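Refinishing a black gloss tabletop – polyurethane or 2K?
Finishing and Coatings > Furniture
Started September 2022
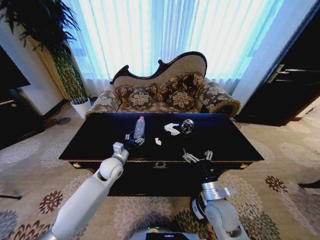 tackcloth_ed
The top has fine scratches all over from years of wiping, and a dull patch near one corner where somebody used a kitchen degreaser. It is MDF under the black, as far as I can tell from the underside. I want it back to full gloss. I have a small HVLP gun, a compressor that keeps up with it if I take breaks, and a garage with a door fan.

Two options so far. First is oil-based gloss polyurethane over the existing black, scuffed with a gray pad. Second is to sand back, shoot new black, and clear with a two-part. The local place stocks Hevance 2K clear and a single-part poly from Polleck. I have used the Polleck on shelves and it was fine, but shelves don't show much. Which would you do?

northlight
Do you know what the existing finish is? That decides it. Rub a hidden spot with lacquer thinner on a cotton swab. If it softens and black comes off in a few seconds, you have lacquer. If nothing happens after a minute, it is a catalyzed or UV-cured coating and you can go over it with nearly anything once it is scuffed.

tackcloth_ed
Tested on the underside of the lip. Nothing after a minute, slight dulling only.

northlight
Factory cured, then. I would not sand it off. It is harder than what you are going to replace it with. Scuff with 400 wet, clean, dry, clear coat.

plane_and_simple
Disagree on going straight to clear. Clear over scratched black does not hide the scratches that go into the color. It fills them, and the ones with white edges stay visible under the gloss. You need at least one coat of black to even it out. On any other color you might get away with it.

northlight
Only if the scratches reach the color. Wipe the top with mineral spirits and look at it under a low lamp while it is wet. Whatever disappears will disappear under clear. Whatever stays needs black.

tackcloth_ed
Did the wet test. Most of it goes away. The dull patch goes away completely. Two long scratches stay, both near the middle.

plane_and_simple
Then you need black. Spot repairs on gloss black always show as a halo.

gusset
Has anyone suggested just polishing it? A cured factory finish can be cut and buffed like car paint. 1500, 2000, 3000, then compound and a foam pad. No spraying, no dust, done in an afternoon. The two deep ones will still be there but softer. I did a piano bench this way and left it at that.

plane_and_simple
Piano finishes are thick. Flat-pack furniture finishes are not. You can burn through an edge in one pass and then you are respraying anyway.

gusset
Stay off the edges. Tape them. If he burns through, he is exactly where you wanted him to start.

tackcloth_ed
I like that it is reversible up to a point. But the two scratches bother me more than the haze does, and they are the reason I started. Leaning toward black plus clear. So – poly or 2K?

benchstop
2K, without question, for a table that gets used. Single-part poly takes weeks to reach full hardness and it yellows. You will not notice yellow over black so much, but it does take the depth out of it. I have done both on black and the poly looks slightly brown in daylight.

Mask matters with 2K. The hardener has isocyanates in it. A cartridge mask is the bare minimum and a lot of people would tell you supplied air or nothing. Cover skin and eyes too. A door fan in a garage is not a booth.

northlight
I would put that more strongly. For one tabletop, at home, without supplied air, I would not spray isocyanates at all. You can't smell them at the level that does harm, so you get no warning when a cartridge is spent. Sensitization is permanent.

benchstop
Fair. I have supplied air and forget that other people don't.

plane_and_simple
Waterborne is the middle road. Black waterborne enamel, then a waterborne clear with a crosslinker. Check the data sheet on the crosslinker, as some of those are isocyanates too. Flows out less than solvent, so plan to level and buff. Hardness is close enough for a living room.

gusset
Does the Event line still exist? That was a waterborne clear I had good results with. Sani was the other one, but it stayed soft under mugs and left rings.

plane_and_simple
Event exists here, in quarts only. Agree about Sani. Fine for trim, wrong for tables.

tackcloth_ed
Supplied air is not happening for one table. Waterborne it is. What schedule would you use? Garage is 68 to 72 F at the moment.

plane_and_simple
Scuff with 320, then fill the two scratches with a two-part glazing putty and block it flat. Bonding primer, one coat, sanded 400. Black enamel, two or three coats, scuffed between. Clear, three coats, leaving time per the can. Let it sit 9 days at least, then level with 1500 and up and buff. Longer if the nights turn cold.

northlight
Lay the top horizontal and off its legs if it unbolts. Gloss black shows every sag on a vertical face, so do the edges in thin passes first and the flat last. Strain everything, including the clear.

benchstop
And wet the floor before you spray. Cheapest dust control there is.

tackcloth_ed
The legs do unbolt. Ordering primer and the Event clear tonight, and picking up a quart of black on the way home tomorrow. I will post again after the primer coat.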